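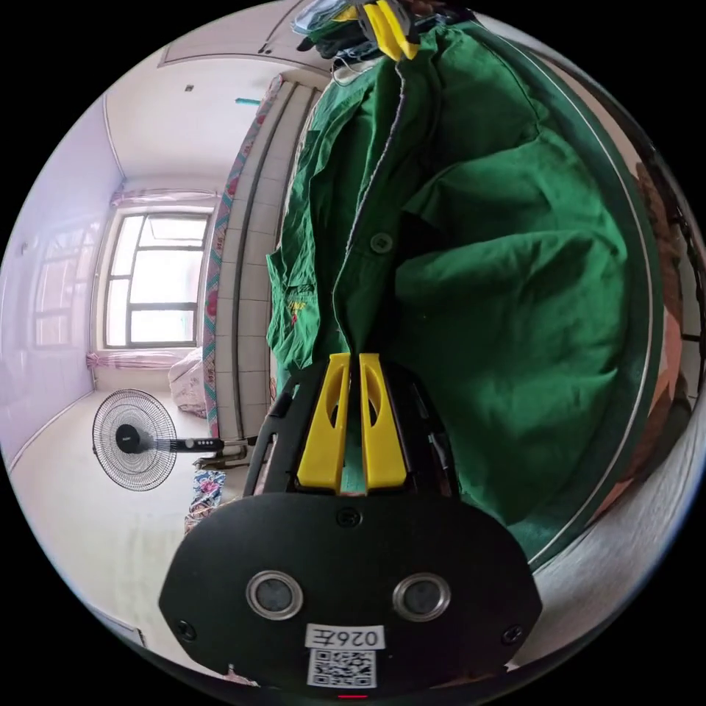 Work shirts at Nellance: your questions

How do I hang mine?
By the shoulders, with a clip. Hanging it by one cuff is quicker and gives you a sleeve fit for a gorilla.

Must it be folded?
If it's going on the shelf, yes. Button it first, lay it face down, sleeves in, then up from the hem. The bundle method has its fans, most of them under 20.
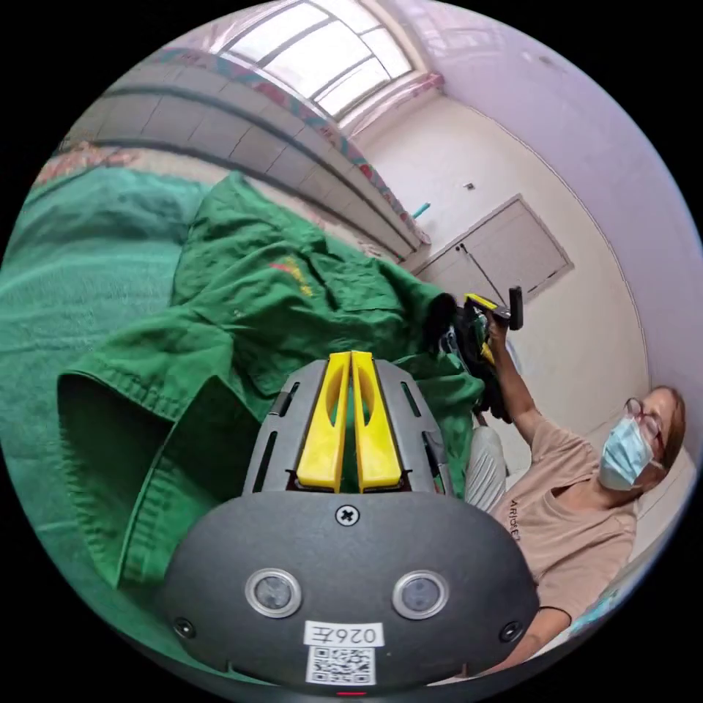 Green garment, awaiting a decision.

Can I iron over the embroidery?
Inside out, please, on a low heat. We paid Badico for 635 of those and would like them to stay yellow.

Where do spare clips live?
In the tin. We bought 800 in May. There are almost 20 left, so check your pockets.

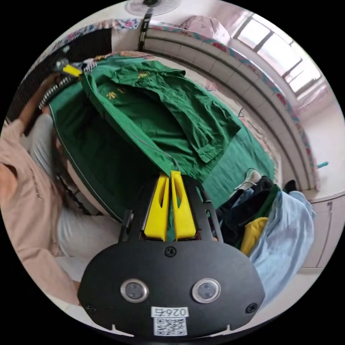
Safta Crăciun writes that collars should be flattened before the sleeves go in, and that she has been saying so since the Cornbridge days.

Is she right?
Yes. Collar first.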